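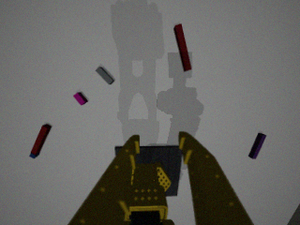
Figure 4. Simulated wrist view from the open-day setup, with a dark square block between the fingertips and colored blocks spread over the table.

4.2 Open-day demonstration

We ran the simulator for the public at the Nistside open day in January. Visitors drove the Sirkavlow arm in simulation with a handheld controller and watched the wrist view on a large monitor. Each visitor had 300 seconds. The block layout was drawn at random at the start of a turn, and visitors chose which block to go for.

In total, 106 visitors took a turn and 64 agreed to have their commands logged. The logs hold 1821 gripper commands. We kept the arm shadows on for the whole day, even though our training runs in Section 3 used flat lighting. Several visitors told us they used the shadows to judge height, and two asked for a side view, which the Trasine viewer did not yet support.

Block size on the monitor was a common source of questions. A block close to the wrist camera looks much larger than one lying on the table, and first-time users often read this as a real difference in size. We added a short spoken note on this before the afternoon turns.

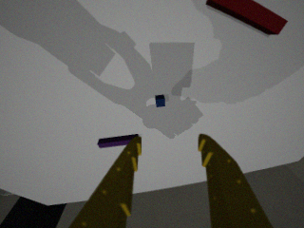 Figure 5. Simulated view with the fingers open and a small blue cube standing in shadow beyond the fingertips.

Small blocks in shadow were brought up by visitors as hard to line up with. We therefore report the logged turns by block size in Table 3, using the Bashir scoring rule from Section 3.4. Turns in which the visitor stopped early are included.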